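Projects > Robotics Lab > Student Reports > Collecting Demonstrations for Bimanual Grape Handling

Sosina Endale, Lorcan Hanrahan
Supervisor: Gobnait Geraghty
Feb 3, 2025

3. Data collection

3.1 Task definition

The task is to move bunches of grapes between wooden crates without dropping berries or catching a cable on the crate wall. Grapes were chosen because a bunch changes shape when it is lifted, so one fixed grasp point is not enough. The learning system (Brudik) takes head camera images and joint positions from both arms and predicts the next arm command.

3.2 Recording procedure

Each example starts with both hands clear of the crate. The operator drives both arms through the Rodov interface, and logging runs at a fixed rate until the operator closes the episode. Episodes longer than 3000 time steps are discarded. Two operators took turns, changing after every five episodes. Green and dark bunches were both used, at a work table and at a tiered stand.

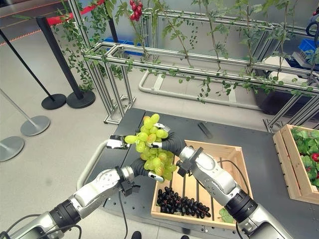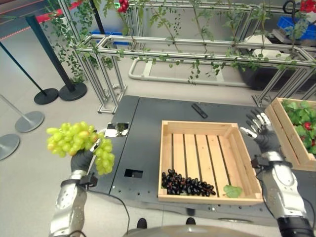
Grapes over the crate at the work table. 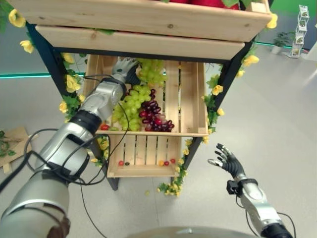 Left hand at the middle crate of the tiered stand.

3.3 Labeling

Every episode was reviewed by the operator who had not recorded it and marked as success, partial or failure. Partial means that the bunch reached the target crate but was released outside the marked region. Failures were kept in a separate folder and not used for training. Disagreements were settled by Daithí Kinsella, who wrote the labeling guide in November.

3.4 Problems found

Occlusion was the main problem. When the forearm passes between the head camera and the crate, the grasp point is hidden for part of the approach. Seven episodes had to be relabeled after the video was checked against the joint log. We also found a clock offset between the camera stream and the arm controller, which was corrected in software before export.

Operators tended to approach from the same side every time. Start positions were then drawn from a list, and the variation in approach angle improved. The list is in Appendix B.

3.5 Export

Episodes are resampled and stored one per file, with the label in the header. Sorcha Corrigan's loader script reads this format directly. Training settings are given in Section 4.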